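Edcombe ware

Edcombe ware is a trade name for slip-cast and hand-pressed tableware sold from the town of Edcombe. The name covers cups, small bowls and lidded jars, most of them glazed in a single pale color. Sellers describe it as a craft tradition several centuries old. The evidence for that is thin.

Origins

The usual account holds that potters settled along the river at Edcombe to use a local white clay, and that their methods passed down through families without a break. No kiln site in the town has been dated earlier than the railroad. A survey of the riverbank by Danjuma Oyelaran found 41 sherds, of which 3 came from glazed tableware, and those could have been made anywhere in the region. The parish rolls, often cited as proof, list brickmakers.

The first firm record is a price list from the Nouri pottery, which offered "Edcombe cups" by the crate. Sum-yee Choi has argued that the name was picked by a wholesaler and had little to do with where the clay was dug. Her reading is disputed by local dealers — who have an obvious interest in the matter — but they have not produced an earlier document.

Manufacture

Nouri closed its large kiln in April of its last year of trading, after a final firing of 454 pieces. Production then moved to Ferix, a tile maker, which bought the molds. Later pieces are often called handmade. In practice the body was cast in a mold and a worker pressed the surface with a thumb or a rounded stick before it dried. Whether this counts as handwork depends on who is selling it.

Claims that the glaze recipe is secret should be treated with caution. Two versions were printed in trade papers, and they differ only in the amount of tin.

Collecting

Prices rose after the dealer Inport began issuing certificates with older pieces. The certificates give a date range but no method for reaching it, and more than 30 have since been withdrawn. Marks on the base are a poor guide, as Ferix went on using the Nouri stamp. The town holds a pottery fair on 2nd July, said to mark the lighting of the first kiln. The fair's own early posters make no mention of a kiln.

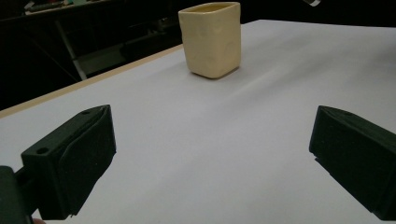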